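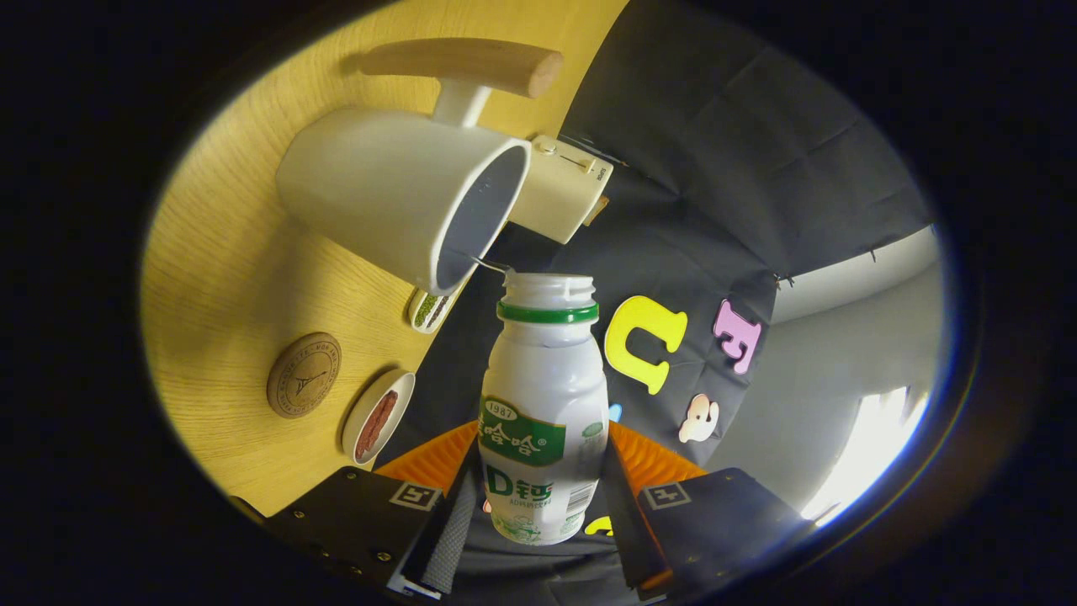 Bouteille tenue entre les deux doigts, un marqueur par doigt. Goulot ouvert, sans bouchon.

Imprimer ce message | Envoyer par e-mail

Objet : Re: [manip-logiciel] Estimation d'ouverture : sauts quand l'objet est haut

Bonjour Daichi, bonjour à tous,

Je réponds dans le corps du message, en coupant ce qui ne concerne pas la chaîne d'estimation.

Daichi Yagi a écrit :
> J'ai repris la branche de février et rejoué le lot de Nagano en entier.
> 413 épisodes passent sans avertissement. Sur les autres, l'ouverture
> calculée à partir des marqueurs fait des sauts d'une image à la suivante,
> toujours pendant la phase de prise, alors que les doigts ne peuvent pas
> bouger aussi vite. Le filtre aval lisse une partie du défaut mais il
> introduit un retard que l'on retrouve ensuite dans les actions.
> J'ai d'abord soupçonné la calibration. Wayne pense plutôt à
> l'ambiguïté de pose sur les marqueurs plans. Quelqu'un a-t-il déjà
> traité le cas ?

Wayne a raison pour l'essentiel. Un marqueur carré vu de biais admet deux solutions de pose dont les erreurs de reprojection sont voisines. Le solveur rend la meilleure des deux, image par image, sans mémoire. Quand les coins sont un peu bruités, le classement s'inverse et la normale bascule. La translation bouge peu, mais nous reportons ensuite un décalage fixe du marqueur vers la face intérieure du patin, et ce décalage est exprimé dans le repère du marqueur. L'erreur d'orientation se retrouve donc multipliée par le bras de levier.

Trois remarques sur le code actuel.

a) Rectification. La fonction undistort_full() rectifie l'image complète vers un modèle sténopé avant la détection. Avec l'objectif fisheye, les doigts sont loin du centre optique et l'interpolation étale les bords des carrés. Il vaut mieux détecter les coins dans l'image brute, puis ne transformer que les quatre coins avec le modèle de Kannala-Brandt. Le raffinement subpixel doit lui aussi se faire dans l'image brute, avec une fenêtre réduite. J'ai gardé 6 pixels de demi-fenêtre, au-delà on accroche les vis de la plaque.

b) Choix de la solution. J'ai remplacé l'appel simple par solvePnPGeneric en mode IPPE_SQUARE, qui retourne les 2 solutions et leurs erreurs. Le choix se fait sur le couple gauche/droite : on évalue les quatre combinaisons et on retient celle qui respecte le mieux la symétrie mécanique des doigts par rapport au plan médian de la pince. Le terme temporel n'intervient que pour départager. Ne pas lui donner plus de poids : si la première image est fausse, il propage l'erreur sur toute la séquence.

c) Repli. Si un seul marqueur est détecté, le code de février reprend la dernière ouverture valide. C'est défendable pendant un transport, faux pendant une fermeture. Je propose de déduire l'autre doigt par symétrie et de lever le drapeau half_observed dans le fichier d'épisode. Le planificateur n'a pas à le lire, l'entraînement si.

Sur la bouteille en tête de message, les deux carrés sont visibles et l'objet passe entre eux. C'est le cas favorable pour l'ouverture. Il l'est moins pour la perception de l'objet : le bas de la bouteille disparaît entre les doigts, et le segmenteur doit travailler avec l'étiquette et le goulot. Chez moi, le masque coupe parfois au niveau de la bande verte et rend le goulot comme une seconde instance. Pour l'instant je fusionne les composantes dont les axes principaux sont alignés, ce qui suffit pour des objets de révolution et pour rien d'autre.

Autre point, lié au goulot. Le planificateur lit l'attribut « fermé » dans la fiche de la classe bouteille et désactive alors la contrainte d'inclinaison. La fiche doit porter trois valeurs (fermé, ouvert, inconnu), et « inconnu » doit être traité comme « ouvert ». Anahera a un correctif de ce côté, je la laisse annoncer la date.

> Faut-il refaire la calibration des pinces de Rinach ?

Non, pas pour ce défaut. J'ai rejoué les séquences avec l'ancienne et la nouvelle calibration, les sauts tombent sur les mêmes images. En revanche, vérifiez que le masque circulaire est bien appliqué avant le seuillage adaptatif. Sans lui, le bord noir de l'image produit des candidats carrés parasites, rejetés au décodage mais coûteux en temps de calcul.

Pour reproduire :

 git checkout ouverture-ippe
 ./rejouer --lot nagano --episode 488 --sans-filtre --trace ouverture

L'épisode 488 est le plus court de ceux qui posent problème. L'option --sans-filtre est nécessaire, autrement le lissage masque la bascule et l'on ne compare que des retards.

Reste ouvert : le calcul de covariance. Ezequiel propose de propager le bruit des coins jusqu'à l'ouverture et de transmettre la variance au contrôleur. Je suis d'accord sur le principe, mais la linéarisation n'a pas de sens près du point où les deux solutions se rejoignent. Je préfère une variance plafonnée et un indicateur d'ambiguïté séparé (rapport des deux erreurs de reprojection). À discuter avant la fusion de la branche.

Si quelqu'un à Wimville peut passer le lot de Farton avec les mêmes options, je prends les traces, même partielles.

Cordialement,
Wakana Noguchi

_______________________________________________
manip-logiciel, liste de diffusion
Répondre à la liste, pas à l'auteur. Pièces jointes : une image par message.

Version imprimable | Envoyer ce message par e-mail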